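Laltach: a table of kitchen substitutions that people really made
README, last touched 03/11/2020

Laltach is a plain text file of cooking swaps: what the recipe asked for, what went in, and how supper went.

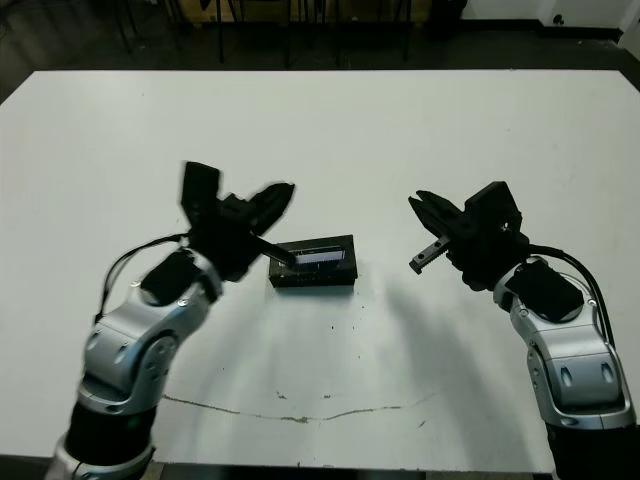 Most substitution charts are written by people who have buttermilk. Ours comes from people who didn't, at six in the evening, with guests in the hall. The current file has 262 rows, sent in by 49 cooks, and some of those cooks should be supervised.

What's in a row

wanted: the thing in the recipe
used: the thing in the cupboard
dish: what it was meant to be
verdict: fine, edible, or dog
notes: free text, often defensive

"Dog" means the dish was offered to a dog. It does not mean the dog accepted. Ryota Kikuchi has asked for a fourth verdict between edible and dog, and we are still arguing over the name.

How to use it

Open laltach.txt in anything. Columns are split by tabs. If your spreadsheet turns "1/2 cup" into the second of January, please take it up with your spreadsheet. The search script, chou, takes one word and prints every row that has it:

chou eggs

Eggs get 27 rows, nine of them applesauce. Try "cream" as well if you want to read about suffering.

Known problems

Amounts are a mess. Elsa Moen weighs everything, Kohei Yagi uses a mug, and the mug has since been replaced by a larger mug. Rows from before the new mug are marked "old mug".

Oven heat is in Fahrenheit unless the number is 200, in which case ask Hatsue Shimada, who switches without warning.

Vinegar for wine is listed as both fine and dog. Both rows are correct. It depends how much you like the guests.

Allergies are not covered. Don't use this file to decide what is safe for anyone to eat.

Adding a row

Send it to Haruto Oshima as one line, tabs and all. You must have cooked the thing and eaten at least a forkful. Ideas go in ideas.txt, where they are left alone.

License

Copy it, change it, print it and stick it on the fridge. Please keep the verdicts as they are, including the one about the fish pie.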